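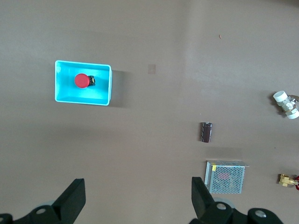
Galtar: Bestandsliste und Sortierhilfe für elektronische Kleinteile

Version 2, Stand 28. Nov. 2019

Willkommen, und schön, dass du die Datei tatsächlich aufgemacht hast, bevor du eine Schublade aufmachst. Galtar ist die Liste, in der wir festhalten, was in der Werkstatt Flesus an losen Bauteilen vorhanden ist, wo es liegt und in welchem Zustand es zuletzt war. Angefangen hat das Ganze mit einem Karton voller Reste aus einer aufgelösten Firma in Standden, in dem Kondensatoren, Taster, Klemmen und allerlei Schrauben friedlich durcheinanderlagen. Aus dem einen Karton sind inzwischen etliche geworden, und irgendwann wusste man beim Reparieren eines Netzteils nur noch, dass man das passende Teil schon einmal in der Hand gehabt hatte.

Was in der Liste steht

Jede Zeile beschreibt eine Teilesorte, also zum Beispiel einen Elko mit einer bestimmten Kapazität und Spannung. Gleiche Teile aus verschiedenen Kartons werden zusammengelegt, solange sie wirklich gleich sind. Bei Schaltern und Tastern sind wir strenger: Ein Pilztaster mit rotem Kopf und ein Pilztaster mit rotem Kopf und anderem Kontaktblock bekommen zwei Zeilen, auch wenn sie von vorne betrachtet wie Geschwister aussehen.

Aufgenommen sind Elektrolytkondensatoren, Folienkondensatoren, Drucktaster und Not-Aus-Taster, Reihenklemmen, Sicherungshalter, Relais und Steckverbinder. Widerstände fehlen noch, und das wird vermutlich noch eine Weile so bleiben, denn zum Ablesen der Farbringe braucht man gutes Licht und gute Laune zur selben Zeit.

Dateien

bestand.csv: die eigentliche Liste, Trennzeichen Semikolon, Zeichensatz UTF-8
orte.csv: Schubladen und Schalen mit ihren Kürzeln
abgaenge.csv: was entnommen wurde und wofür
LIESMICH.txt: dieser Text

Die Spalten in bestand.csv

nummer: laufende Nummer, wird nie neu vergeben
art: das Wort, unter dem man das Teil suchen würde (Elko, Taster, Klemme)
wert: Kapazität, Spannung, Strom oder Polzahl, so wie aufgedruckt
farbe: nur ausfüllen, wenn sie beim Wiederfinden hilft
anzahl: gezählt, bitte nicht geschätzt
zustand: neu, ausgebaut, geprüft oder fraglich
ort: Kürzel aus orte.csv
bemerkung: alles, was sonst verloren ginge

Ein paar Worte zur Spalte farbe, weil es darüber lange Gespräche gab. Bei einem roten Tasterkopf ist die Angabe Gold wert, denn rot ist das, was man in der Schale als Erstes entdeckt. Bei kleinen Elkos mit dunkler Hülle ist sie Geschmackssache. Dunkelbraun, schwarz und ein sehr müdes Dunkelblau sehen unter unserer Lampe ziemlich ähnlich aus, und wir hatten eine Zeit lang denselben Kondensator gleich in mehreren Farben im Bestand. Wer unsicher ist, schreibt einfach »dunkel«, das versteht jeder.

So wird sortiert

Zuerst kommt der Tisch dran. Alles herunter, was nicht zum Sortieren gehört, einmal abwischen, und dann die leere Schale auf die Seite stellen, auf der man sie bequem erreicht. Wir nehmen flache, offene Schalen, am liebsten die türkisfarbenen, weil sich darin sowohl rote als auch dunkle Teile gut abheben. Hohe Dosen haben wir auch versucht. Darin verschwinden die Kleinteile allerdings unter den großen, und am Ende kippt man doch alles wieder aus.

Dann wird eine Handvoll Teile auf die freie Tischfläche gelegt, und zwar wirklich nur eine Handvoll. Große Stücke wie die Pilztaster wandern zuerst in die Schale, danach die Klemmen und ganz zum Schluss die Kondensatoren. Zylindrische Elkos bitte liegend ablegen und im Auge behalten, sie rollen gern davon, wenn jemand an den Tisch stößt. In eine Schale kommen höchstens 40 Teile. Ist sie voll, wird sie gezählt, eingetragen und mit einem Zettel versehen.

Pilztaster legen wir auf die Seite, damit man den Kopf und den Kontaktblock dahinter mit einem Blick beurteilen kann. Auf dem Kopf stehend nehmen sie zwar weniger Platz weg, aber dann hat man beim Zählen nur schwarze Blöcke vor sich und muss jeden einzeln umdrehen. Bitte die Kontaktblöcke nicht abschrauben, auch wenn es noch so verlockend ist. Wir haben in Schublade 19 eine kleine, traurige Sammlung von Blöcken ohne Kopf, und in Schublade 20 die dazugehörigen Köpfe, die zu keinem der Blöcke passen.

Zustand und Prüfung

»Geprüft« heißt bei Tastern: Durchgang gemessen, gedrückt und losgelassen. Bei Elkos heißt es: entladen, Kapazität gemessen, Hülle auf Beulen angesehen. Alles andere ist »ausgebaut« oder »fraglich«, ganz gleich, wie ordentlich es aussieht. Not-Aus-Taster aus dem Bestand geben wir nur für Übungsaufbauten und Schaubretter heraus. Für eine Maschine, an der jemand arbeitet, kauft bitte einen neuen mit Papieren.

Bekannte Lücken

Die Teile aus Sugden sind erst zum Teil erfasst, ihre Nummern beginnen mit S. Bei älteren Einträgen fehlt oft der Zustand, dort gilt bis auf Weiteres »fraglich«. In abgaenge.csv stehen außerdem einige Entnahmen ohne Zweck, die wir so stehen gelassen haben, damit wenigstens die Anzahl stimmt.

Mitmachen

Wer etwas entnimmt, trägt es am selben Abend ein. Wer etwas bringt, legt es bitte in die Eingangskiste neben der Tür und schreibt dazu, aus welchem Gerät es stammt. Die Widerstände sind für Dezember vorgesehen, und über Hilfe beim Farbringelesen freuen wir uns sehr. Tee gibt es, eine Lupe ist vorhanden, eine zweite wäre schön.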